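Two gripper controllers in simulation, part two
February, by Viktória Balogh

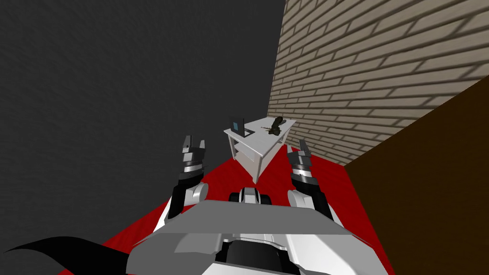

Table task in the simulator, robot's own view, both grippers open.

Part one covered getting the two-arm model to load without the wrists folding through the forearms. Since then I have been comparing two ways of driving the parallel grippers: the plain position controller that ships with the model, and a force-limited one that Deming Zou wrote for the Dikberg arm and let me port.

The task is dull on purpose. Both arms begin either side of the white table. The right one has to pick up the olive-green object near the brick wall and set it down in the clear part of the tabletop, without touching the monitor. The object is long and uneven, with a thin part sticking out towards the front left, so a grasp at the wrong point makes it swing.

I ran 1000 episodes per controller, same seeds, same start poses, friction left at default.

Position control. The fingers are told to close to a fixed width. On the thick body this works. On the thin part the commanded width is too large and the fingers never make proper contact. If I lower the width to suit the thin part, the thick body gets squeezed until the solver objects and the object shoots off sideways. I tried scheduling the width from the estimated grasp point, but an error of a few millimetres in the estimate puts you back where you started.

Force limit. The fingers close until the measured contact force passes a threshold, then hold. No width needed. It copes with both ends of the object and the ejections stopped. The cost is time: mean episode length went from 1298 steps to 2748, nearly all of it spent in the closing phase. Deming's gains were tuned for heavier fingers and I have not retuned them yet.

One trap if you try this. The contact force is reported per finger, and my first port summed the two. The threshold was therefore reached at half the intended grip, and the object slipped during the lift. I lost an evening to that.

The room colours are mine. I wanted the floor well separated from the table for the segmentation step, and saturated red does that. I have not tested a duller floor.

Next: retune the closing speed, then randomise friction.

3 comments

Remo Kofler
Did you try a fast approach on position and then switch to force at first contact? We do that at Allosberg and it gets most of the time back.

Viktória Balogh
Not yet. The switch needs a debounce or it chatters, but I will put it on the list.

Yutong Du
Is the per-finger force filtered before the threshold? Mine was too noisy to use raw.

Shares: 2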